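**Pimar adds small-parts kits for emergency stop buttons to its training range**

*For release: December*

Pimar, the supplier of workshop teaching materials, is adding a set of five kits on emergency stop buttons to its range for technical colleges and company training rooms. The kits go on sale this month and can be ordered separately or together.

Each kit deals with one job that apprentices meet in their first year at a panel bench: sorting parts, checking them, fitting a button to an enclosure, taking it out again and replacing a worn contact block. The parts are full size and of the same pattern as those used on working machines, with a red mushroom-shaped cap at one end and the contact block at the other.

The kits were put together with Kjærgaard, which runs short courses for maintenance staff, and were tried out over 13 weeks on its benches. Teachers there asked for two changes during that time. The first was to the tray, which now has a higher side so that parts stay put when it is carried from the store to the bench. The second was to the order of the work cards - removal now comes before replacement, as learners found it easier to put a button in after they had taken one out. 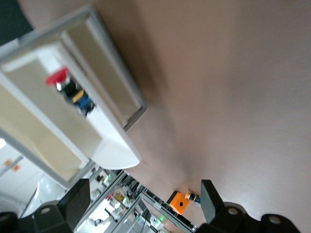 Bench space was another point raised by the colleges. Many teaching rooms have two or three learners to a table, and a kit that spreads over the whole top is of little use to them. Pimar has kept everything needed for one exercise to a single tray and a single box, and the cards are printed on both sides so that fewer of them are out at once.

"We wanted something a teacher can hand out at nine and have back in the cupboard by lunch," a spokesperson for Pimar said. "The parts are small and they roll. Most of our time went on the storage and very little on the buttons."

The work cards are supplied in English and Danish. They cover handling and assembly only, and none of the exercises calls for mains power. Colleges that want to go on to live testing should do so under their own rules and with their own equipment.

Spare caps, collars and contact blocks will be sold in bags through Ultex, which also handles repairs and returns for the rest of the Pimar range. Trays and boxes can be bought singly. Pikance will deliver orders to colleges outside Denmark, with delivery expected to take around 3 weeks.

A first run of 600 kits has been made. Colleges that already hold the earlier Pimar switch set can use their existing storage racks, as the new trays have the same footprint.

**Notes for editors**

Pimar supplies teaching kits, storage and work cards for technical training. Review kits are available to trade and education titles on request from the Pimar press office, and should be returned with all parts in the tray.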